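Boards > Bathroom > Small Spaces
Print this page | E-mail to a friend
22 replies

jiner51
I've given up on the vanity drawer. The tube now lives standing on its cap beside a teal plastic cup, and I love it!
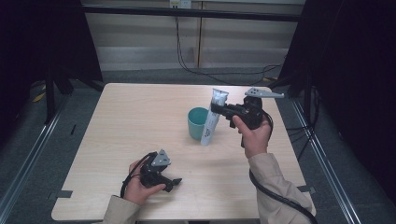

Uwe Voß
Put it in the cup, mate. Mine tips over every Saturday when the kids are in there.

komholm_kel
Disagree, cups get gunky at the bottom. Cap down is fine if the tube's full.

jiner51
Gunky is my worry too. I'll try it both ways for 2 weeks.

Shares: 25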